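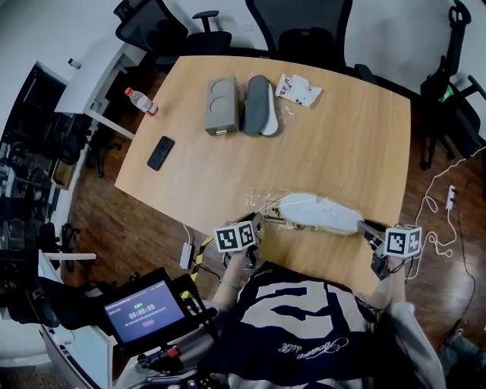 In defence of the plastic film

In my building in Vudoder it has become almost impolite to speak well of plastic. I understand the reasons and I share most of them. I carry a cloth bag, I refuse the small bag for lemons, and I have written two letters to the shop Buschmann about their cucumbers. Still, I would like to say a few words for the thin transparent sheet in which one can wrap a shoe, and against the habit of throwing it away on the same evening.

My opinion comes from moving flats. I have moved more often than I wished, and every time the shoes were the worst part. Plates are easy, everybody respects plates. Books are heavy but they are honest rectangles. A shoe has no proper shape for a box. It is wide at one end and open at the other, and under it there is a sole which has been in the street. People put this object directly on top of a clean pullover and are surprised in the new home.

For years I used newspaper, as my parents did. Newspaper is cheap and it fills the toe very well. On a white shoe, however, it leaves grey marks, and the marks go into the stitching, where no brush can follow. Then I tried the cotton shoe bags from Furberg, which are pretty and close with a string. In a cupboard they are excellent. In a moving box I have one complaint: when I open the box, I see only bags, and I must untie each of them to find the pair I need for the morning.

Transparent film solves this. I can see which shoe is inside, the sole stays away from the pullover, and a sheet weighs nothing. I wrap each shoe separately, laid on its side, beginning with the toe and leaving some film at the heel to fold in. Two shoes in one sheet rub against each other, and white leather shows every touch. I know that many people prefer the pair together so that it does not get lost. I have never lost one shoe. I have spoiled several.

The insole is a question on which I disagree with my own family. They leave it in. I take it out, when it comes out without force, and I let it travel flat at the side of the box. Without it the shoe gets more air, and afterwards it is a pleasure to put it back and find that it sits straight again. I admit that for one week after my last move I walked in trainers without insoles, as I had packed these with the kitchen towels.
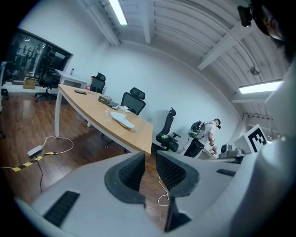 What I consider more important than any material is the table. Shoes should be packed at a table, standing, and never on the floor, where the back suffers and where everything has to be stepped over. A long one is best, and it should be cleared before the first shoe arrives. This second part is the difficult one. I look at the long light table here, with a phone, a bottle, a plastic bag, crumpled white things and an insole near the front edge, and I recognise my own table at nine in the evening. Each object takes only a little place. Together they push the work to the edge, and from the edge an insole is quickly on the floor. The bottle in particular I would send away to the windowsill, even with the cap well closed.

The same goes for paper. The printed sheets which come with new shoes are usually too stiff for wrapping and too small for covering anything, but they are good for the toe when they are crumpled first. I keep those and put them in at once. A heap of paper "for later" grows until one cannot see the scissors.

Now the accusation of waste. A roll of film from the Aka range costs me 800 in our money, it has 100 sheets, and I am still using the roll I bought three moves ago. After unpacking I smooth the sheets with my hand, fold them in four and put them in an old boot box. A sheet that is torn goes round the next pair of garden shoes. It seems to me that the fault lies mostly in the evening after the move, when one is tired and everything soft and noisy goes into the same sack. If the film is used six or seven times, I can look at it with a quiet conscience. My neighbour's beautiful paper was used once.

I do not ask the shops to wrap more. They wrap enough, and a shoe that goes from the shelf to my hands needs nothing around it. I ask only that what is already in the house should be kept flat and dry until January, when half of our staircase moves out again and comes to my door asking for boxes.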